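Talk notes, Thursday, Afia Ansah
Looking after the Gethin simulation cell

Slide 4: Reset before each run

Say good morning, then start directly with the cell. In Plillitz we load the room first and the robot second. I check the walls, the floor and the door handles before I start the door task.

Speak slowly on this one. The handle is dark and small, and the planks have a strong grain. Both must load at full texture.

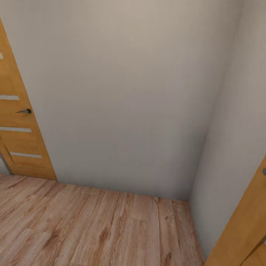 Slide 5: When the reset fails

Our log has 593 resets for July. Tell how we clear the cache, load the room again and only then call the robot. Ask for questions.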